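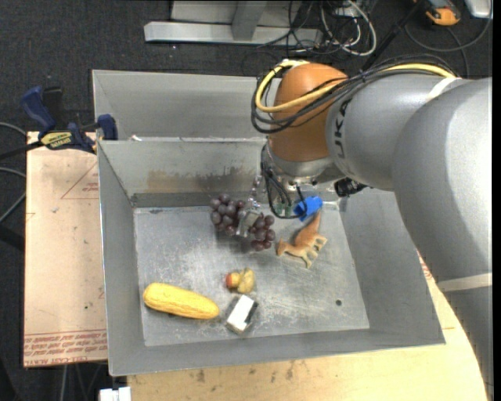
Tips for trying out grippers on a bench at home or in a small workshop

I have tested grippers for some years now, first for my own pleasure and later also for a small firm, and I made most of the mistakes which one can make. I write down here what I do today. English is not my first language, so please forgive a strange sentence. The tips are in no strict order, but if you only have time for one part, read the part about the bin.

Fix the bin before you do anything else

A bin that moves by the width of a finger will spoil a whole afternoon. The arm goes to the place where the bin was, and you look for the mistake in the camera or in the software. I use two bar clamps at one corner, where the arm does not come from. Screws would be stronger, but clamps let me change the bin in a minute. Put the handles so that they point away from the path of the wrist. Teach the corners of the bin again each time you open a clamp, also when you are sure that nothing has moved.

A shallow bin with sloped walls is kinder than a deep box. The fingers can come near to the side, and a round thing rolls back to the middle by itself. With straight walls you will have one object in the corner all day, and the test becomes a test of corners. If you want a test of corners, that is a good test too, but do it separately and give it its own page in the notebook.

Scratches in the metal floor do no harm to the grip. They can disturb a depth camera when the light comes from low, so I move the lamp and not the bin. A matt grey floor has given me fewer false edges than a white one.

Choosing the objects

Go to the toy box. Play food and plastic animals are cheap, they can be washed, and it is no tragedy when a finger breaks one. What you want is a mix of shapes which are bad in different ways:

A long thing with small bumps, for example a yellow plastic ear of corn. It turns in the fingers if you take it too near to one end.
A bunch of grapes. It has no flat place at all, and small objects like to hide between the berries.
An animal with legs. The camera chooses a leg very often, and then the body swings.
A small box. It should be the easy one, but when it stands tilted it is not easy any more.
Something clear. Every depth camera I have tried has trouble with it, so you must have one, or your results will look too nice.
Something small and rounded in two colours, like a toy fruit. Good for seeing if your program cuts one object into two.

Do not lay the objects in a row. Drop them from a cup, and accept how they fall. If you lay them by hand, you lay them how the gripper likes them – I noticed this only when a friend did the laying and my good numbers went away.

Small fingers or large fingers

For my last comparison I had two finger sets, the Stillix and the Sasamby. Both fit on the same wrist plate with 4 screws. I made 818 picks in all, divided in equal halves, with the same objects and the same bin.

The Stillix fingers are narrow. They go between things very well and they took the small box from almost every position. With heavier objects they let the lower end hang down, and the object touches the wall on its way out. The Sasamby fingers are wider and softer. They hold the corn and the animal nicely, but in a full bin they push the neighbours away before they close, and sometimes the neighbour was the next thing I wanted.

On small objects the Stillix came to 91 per cent. For the Sasamby on small objects I do not give a number, because I changed the pad in the middle and I should have begun again. If you change anything on the finger, even a piece of tape, begin a new count.

For mixed toys I would choose the narrow ones. For kitchen things such as sponges and packets, the wide ones.

Cables

More of my tests have stopped because of a cable than because of a gripper. Some habits which help:

Leave a loop at each joint, and then turn the joint by hand to both ends before you switch on. If the loop becomes tight, it is too small.
Use one bright colour for the cable which is most important to you. A yellow one is easy to follow with the eye when it goes around the arm together with black ones.
Thin wires near the fingers should be held on the gripper, not only on the wrist. A wire which hangs lower than the fingers will catch the first object with legs.
Keep the cables on the floor behind the table and not in front of it, where your feet are.
Look at the ties again after the first hour. New ties slip a little.

Where to put the camera

A camera on the side of the wrist sees well into the bin and it needs no stand. The price is that it sticks out, so it makes the wrist wider on one side. Tell this to the controller! I forgot it once, and the camera met the taller back wall of the bin at slow speed. It still works, but the calibration was gone and I had to do everything again.

A camera on a stand does not have this problem, but the arm covers its view just when you want to see the fingers close. If you can have both, use the wrist camera for finding the object and the fixed one for looking afterwards at what went wrong. Mark the feet of the stand on the floor with tape. On carpet, tape does not hold well and I use chalk.

Controllers

I tried two, the Long and the Pultula. The Long has a clear menu and I could explain it to a beginner before lunch. It waits a little at each grip to be sure, and this waiting cannot be switched off. The Pultula is quicker and you can set the force in small steps, but the messages are short and the manual is not friendly. When it says "limit" you must find out yourself which limit.

For comparing fingers I prefer the Long, slow as it is. It does the same thing each time. For a machine which must earn money I would learn the Pultula.

Whichever you have, start with low force and go up. A soft plastic object shows you when it is too much, you will see the side go in. Write down the force with every series, also when you did not change it.

Small things around the table

Keep a flat piece of cardboard beside the bin. I put objects there which are waiting, and it protects the table when something falls.

Wipe the finger pads with a cloth which is only a little damp, and let them dry. Dust from cardboard makes the pads slippery and this comes slowly, so you do not see it from one day to the next.

Keep the stop button on your side of the table. Not behind the arm.

A wooden table is good enough if it does not shake. Put a glass of water on it with the arm moving empty, and look at the water. If it makes waves, go slower or put weight on the lower shelf. Take the glass away before you continue.

Page last changed 13/05/2021. I will add a part about suction cups when I have finished with them, perhaps in July.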